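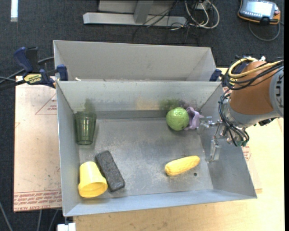

Ausgabe 19 | Seite 2

Drucken | Per E-Mail versenden

24.10.19

Nur schnell, muss gleich los zur Probe. Die neue Trerkance ist da! Heißt "Moro", drei Stücke, zusammen keine Dreiviertelstunde, und ich hab sie seit gestern Abend durchlaufen lassen. Beim Kochen, beim Abwasch, im Bus.

Wer Trerkance nicht kennt: Das sind Malathi Gowda (Harmonium, Stimme, viel Bandecho) und Emanuel Costache am Kontrabass. Die erste Platte war mir damals zu brav. Schön aufgenommen, klar, aber nach zehn Minuten war ich in Gedanken beim Einkaufszettel. Diesmal anders.

Das erste Stück, "Kubo", fängt mit einem einzigen Ton vom Harmonium an. Und der bleibt. Man hört den Balg, man hört die Tasten klappern, irgendwann hustet jemand. Dann der Bass, gestrichen, ganz tief, fast unter der Hörschwelle. Auf meinen Küchenboxen kam davon erstmal garnichts an. Also Kopfhörer. Bitte Kopfhörer!

"Feso" ist das kurze. Gezupft, nervös, Gowda singt dazu Silben ohne Text. Mein liebstes bisher, obwohl es mittendrin aufhört, als hätte einer den Stecker gezogen. Beim ersten Mal dachte ich, die Datei ist kaputt. Nochmal geladen. Nein, gehört so.

Und dann das Titelstück, die ganze zweite Seite. Live in einer Kapelle mitgeschnitten, ohne Schnitt. Der Anfang zieht sich, da bin ich ehrlich. Aber wenn Costache nach der langen Pause wieder einsetzt und das Echo von vorhin immer noch im Raum hängt, hm. Gänsehaut. Hab ich gleich zweimal zurückgespult.

Kleiner Meckerpunkt: die Pressung. Bei mir knistert Seite A in der Auslaufrille ziemlich, und das Loch sitzt nicht ganz mittig. Bei so langen Haltetönen hört man das leider sofort. Der Download ist sauber, Code liegt bei.

Auflage sind wohl einige 1.000 Stück, also kein Stress mit dem bestellen. Im November spielen die beiden ein paar Konzerte, Termine such ich noch raus und trag sie hier nach. Wer mitfahren will, schreibt mir, im Auto sind noch Plätze frei.

So, Bus. Bis die Tage

Diese Seite verwendet Cookies. Mit der weiteren Nutzung stimmst du dem zu. OK | Mehr erfahren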